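Preguntas frecuentes sobre robots y tareas: qué pueden hacer ya y qué no

Skorkance, servicio de consultas. Textos de Emerson Bragança. Última revisión: 2022-12-27

Reunimos las preguntas que más nos llegan de hogares, pequeños talleres y comercios que se plantean automatizar alguna faena. Las respuestas se refieren a lo que hemos podido probar o ver funcionando. Si una duda no aparece, escriba al formulario de contacto.

GENERALES

¿Existe ya un robot que haga las tareas de casa?

No, si por eso se entiende una sola máquina que recoja, friegue, cocine y doble la ropa sin ayuda. Hay aparatos que hacen bien una cosa: aspirar suelos, cortar césped, limpiar cristales lisos. Los brazos de uso general pueden realizar varias tareas distintas, pero cada una hay que prepararla, y los resultados dependen mucho de que los objetos estén donde el sistema espera encontrarlos.

¿Por qué una fábrica puede automatizarse y mi cocina no?

En una línea de montaje la pieza llega siempre en la misma posición, con la misma luz y al mismo ritmo. El robot repite un recorrido. En una cocina el bote de la pasta cambia de sitio, el trapo cae de cualquier manera y hay cristal, metal brillante y superficies claras que confunden a muchos sensores. Lo que a una persona le parece igual que ayer, para la máquina puede ser un problema nuevo.

¿Cuántas tareas han probado?

En la última ronda trabajamos con 17 tareas, casi todas de cocina y almacén pequeño. De ellas, 16 se completaron alguna vez sin intervención. La que no salió nunca fue meter una funda nórdica. Completar una tarea alguna vez no equivale a poder confiar en ella, y por eso publicamos también las repeticiones.

¿Qué porcentaje de intentos sale bien?

Sumando todas las tareas, el 67 % de los intentos terminó como debía. La media esconde diferencias grandes: poner un objeto rígido sobre una superficie plana sale casi siempre, y todo lo que lleva tela o bolsas de plástico baja mucho. Contamos como fallo cualquier intento en el que una persona tuvo que tocar algo.

EN LA COCINA

¿Puede un robot recoger la encimera?

En parte. Coger un objeto y llevarlo a un lugar conocido es de lo más estudiado, y con piezas de tamaño medio funciona razonablemente. Las dificultades vienen con lo plano. Una tabla de cortar apoyada sobre la encimera ofrece muy poco canto por donde agarrarla. Una persona mete la uña o la arrastra hasta el borde y la levanta desde ahí. Una pinza de dos dedos necesita aprender esa misma maniobra o contar con una tabla que tenga asa o patas.

También importa lo que hay alrededor. Los tarros y las botellas alineados al fondo reducen el espacio por el que puede pasar el brazo, y un codo mecánico no nota que está a punto de tirar algo a menos que lleve sensores para ello. 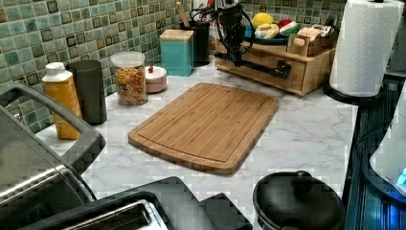

Si va a hacer pruebas en casa, empiece por retirar lo que se rompa y deje a la vista solo lo necesario para la tarea. Vaya añadiendo objetos después. Muchos usuarios hacen lo contrario, prueban el primer día con la cocina tal como está y concluyen que el equipo no sirve.

¿Y cortar verdura?

Cortar en dados una zanahoria ya pelada y sujeta se puede hacer. Para casa no lo recomendamos. Un brazo con un cuchillo exige una separación física respecto a las personas que en una vivienda no es realista. Un procesador de alimentos corriente lo hace antes, cuesta menos y se lava en el fregadero.

¿Puede fregar los platos?

El lavavajillas sigue siendo el mejor robot de cocina que se vende. Lo que se intenta automatizar ahora es cargarlo y vaciarlo. Vaciarlo es más fácil, porque los platos están ordenados en sus guías. Cargarlo obliga a decidir dónde cabe cada pieza y a manejar restos de comida. En nuestras pruebas los vasos dieron menos trabajo que los cubiertos, que se enganchan entre sí.

¿Sabe abrir tarros y cajones?

Los cajones con tirador, sí, siempre que corran bien. Un cajón que roza o que hay que levantar un poco al sacarlo da problemas. Los tarros de rosca piden dos manos, o un soporte que sujete el recipiente mientras la pinza gira la tapa. Las tapas a presión fallan bastante: el robot aplica poca fuerza y no abre, o aplica demasiada y vuelca el contenido.

¿Puede limpiar la encimera?

Pasar una bayeta por una superficie despejada es factible. Saber si ha quedado limpia es otra cosa. En piedra o en acabados con vetas, una mancha clara se confunde con el dibujo, y el sistema suele limpiar toda la zona por igual sin buscar la suciedad. Lo pegado requiere insistir en un punto, y pocos equipos lo hacen por su cuenta.

ROPA Y RESTO DE LA CASA

¿Doblan ropa?

Toallas y paños, sí, despacio. Camisetas, a veces. El paso más lento es separar una prenda del montón y averiguar por dónde cogerla. Si alguien deja la prenda extendida sobre la mesa, el tiempo baja mucho, pero entonces casi le compensa doblarla.

¿Puede hacer la cama?

No con un solo brazo fijo. Hace falta moverse alrededor del colchón o trabajar desde dos lados a la vez.

¿Sirve para una persona mayor o con movilidad reducida?

Para tareas acotadas, como acercar un vaso o recoger algo del suelo, hay equipos de asistencia con buenos resultados. Deben instalarse con ayuda de un profesional que conozca a la persona usuaria. No aconsejamos montar un brazo de aficionado con este fin.

TALLER Y COMERCIO

¿Qué tareas de un taller pequeño se pueden automatizar hoy?

Las repetitivas con piezas iguales: alimentar una máquina, atornillar en posiciones fijas, pegar etiquetas, apilar cajas del mismo tamaño. En Arruda, un taller de herrajes con el que colaboramos, un brazo carga bandejas de bisagras y lleva más de 3,000 bandejas. Al principio hubo que rehacer las bandejas, porque las que tenían admitían las piezas en dos posiciones. Ese tipo de cambio suele costar más tiempo que programar el robot.

¿Y preparar pedidos variados?

Depende del surtido. Alano, una tienda de material de oficina, probó a preparar pedidos con ventosa y dejó el sistema solo para cajas y carpetas. Los rotuladores sueltos, los rollos y todo lo que va en bolsa transparente volvieron a prepararse a mano. El reparto les funciona y no tienen previsto ampliarlo.

¿Necesito una jaula de seguridad?

Lo determina la evaluación de riesgos de cada instalación. Que un brazo se venda como colaborativo no exime de hacerla. Cuenta el robot, pero también lo que lleva en el extremo: una pinza blanda y una cuchilla no se tratan igual.

¿Voy a poder prescindir de personal?

En los casos que hemos seguido no ha ocurrido. La persona que hacía la tarea pasa a preparar material, resolver atascos y revisar el resultado. Si el cálculo de compra se basa en eliminar un puesto completo, conviene repetirlo.

PRECIO, APRENDIZAJE Y MANTENIMIENTO

¿Cómo se le enseña una tarea nueva?

Hay tres vías habituales. Se puede programar el recorrido punto por punto, se puede guiar el brazo con la mano y grabar el movimiento, o se puede reunir un conjunto de demostraciones para que un modelo aprenda de ellas. La tercera tolera mejor los cambios de posición, pero pide muchas repeticiones y cierto orden al hacerlas. Varíe la colocación de los objetos entre una demostración y otra. Si la tabla está siempre en el mismo sitio, el sistema aprenderá ese sitio.

¿Qué es Pedside?

Es nuestra ficha de evaluación de tareas. Recoge qué objetos intervienen, dónde empiezan, dónde deben acabar y qué se considera un fallo. Puede solicitarla gratis y rellenarla antes de pedir presupuesto. No hace falta tener un robot para usarla, y a varios talleres les ha servido para descartar la compra.

¿Cuánto mantenimiento lleva?

Un brazo pequeño pide revisar tornillos, cables y calibración. Los cables son lo que antes se estropea, sobre todo si rozan con un mueble. En una cocina hay que añadir la grasa y el vapor, que acaban en las juntas y en las lentes. Limpie estas últimas con un paño de microfibra seco y con el equipo apagado.

¿Puedo dejarlo funcionando cuando no hay nadie en casa?

No. Tampoco con niños o animales en la misma habitación, salvo que el fabricante lo autorice expresamente para ese uso.

¿Merece la pena comprar uno ahora para casa?

Si lo que busca es ahorrar tiempo, no. Si le interesa aprender o tiene una tarea muy concreta que le resulta difícil hacer, puede tener sentido. En ese caso, pida una demostración con sus propios objetos y que la repitan varias veces seguidas.

¿Cuándo se actualizará esta página?

En enero añadiremos los resultados de la nueva ronda, que incluye tareas de baño y de plancha. Las cifras actuales seguirán disponibles en el archivo.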